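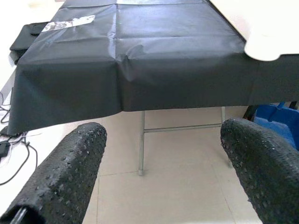
검은 천을 씌운 테이블 앞, 그리퍼 손가락 두 개.

2025년 5월, 드디어 양팔 로봇 도입 예산안을 쓰기 시작했습니다! 4월 내내 견적서만 들여다봤더니 이제 부품 번호가 꿈에 나올 지경이에요. 비슷한 고민 하시는 분들 계실 것 같아서 타래로 정리해 봅니다.

---

처음엔 저도 팔 가격만 봤어요. 그런데 Zenosbridge 견적을 항목별로 뜯어보니 손끝 패드, 손목 카메라, 예비 케이블이 전부 별도더라고요. 특히 패드! 오톨도톨한 표면이 닳으면 갈아야 하는 소모품이라 한 세트에 14만 원씩, 1년 치 5세트를 미리 넣었습니다. 이건 장비비 말고 운영비로 잡으세요.

---

시험 작업은 가구 다루기로 골랐어요. 뒤집어 놓은 플라스틱 스툴의 다리를 팔로 잡는 작업인데, 둥글고 길쭉한 걸 잡아 보면 그리퍼 폭을 얼마로 주문해야 할지 감이 확 옵니다. 카탈로그만 보던 때랑은 비교가 안 돼요 ㅎㅎ

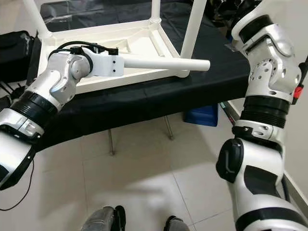 댓글로 이런 질문을 주셨어요. 두 팔을 한 번에 사야 하나요, 한 팔로 시작해서 나중에 늘려도 되나요? 저희도 한 팔 견적을 따로 받아 봤는데, Sistunness 쪽은 나중에 추가하면 제어기를 새로 사야 해서 196만 원이 더 붙었습니다. 큰 물건을 다룰 계획이 있으면 처음부터 양팔로 비교해 보시길!

---

납기도 꼭 물어보세요. 본체는 빨리 오는데 그리퍼가 90일 걸린다는 답을 받고 일정표를 통째로 다시 그렸거든요. 발주서를 둘로 나누고 그리퍼 쪽을 먼저 올렸어요.

---

작업대는 새로 안 사고 지금 쓰는 걸로 갑니다. 위에는 검은 덮개, 밑에는 가는 금속 다리. 테이블 교체비로 잡아 둔 돈은 예비 배터리로 옮겼고요, 이 결정이 제일 마음에 들어요 :)
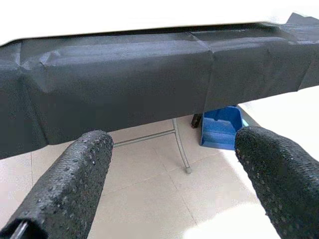 손목 높이에서 본 테이블 앞쪽과 타일 바닥.

다음 글에서는 유지보수 계약 조건을 비교해 볼게요. Musetti 견적서가 아직 안 와서 표에 빈칸이 하나 남아 있는데, 받는 대로 채워서 올리겠습니다. 손끝 패드 교체 주기를 기록해 두신 분 계시면 댓글로 꼭 알려 주세요!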